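About > Company > Who we are
Last updated: 13/04/2020

Pretlow supplies and maintains water softening and filtration equipment for homes, schools and small catering sites in and near Fletovbridge. The company has seven staff: four service engineers, two office staff and one stores person. All work is carried out by employees. We do not use subcontractors.

Most of the Fletovbridge supply comes from chalk boreholes and is classed as hard to very hard. Scale forms wherever this water is heated, and more slowly on taps and valve seats. A softener exchanges the calcium and magnesium in the water for sodium, using a bed of resin which is washed through with brine at set intervals. The interval depends on the hardness, the volume of resin and the household's daily use, and we set it by meter, not by clock.

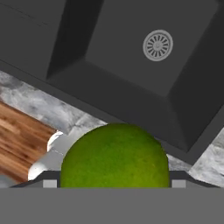
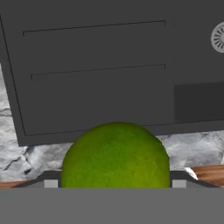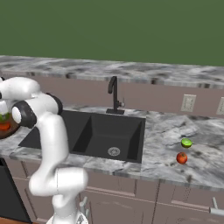
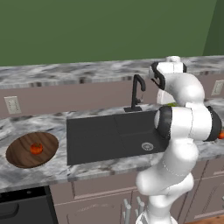

Each installation begins with a hardness test at the incoming main. We also record static pressure, flow rate and pipe size, as an undersized bypass is the usual cause of poor flow upstairs. One unsoftened tap is kept for drinking unless the customer already has a separate filter. The drain line is fitted with an air gap, and the overflow is run to the outside wall where the layout allows.

Our standard domestic unit is the Pelter, in two sizes. The smaller regenerates after 1,000 litres at the factory setting and the larger after 3,000 litres. Both take block or tablet salt, but the two should not be mixed in one cabinet. For catering sites we fit the Sitompul twin-tank unit, which keeps one tank in service while the other is regenerating.

Service visits are yearly. The engineer cleans the brine valve, checks the injector and seals, tests the outlet water and resets the meter if use has changed. Resin is replaced only when a test shows loss of capacity. Spares for both ranges are held at our own stores, including parts for models no longer sold.

Salt is delivered within Fletovbridge every second week. The minimum order is 100 kg, which may be shared between neighbouring addresses if one account is billed. Prices are reviewed each January, and account holders are sent the new list by post.

3 shares | 0 comments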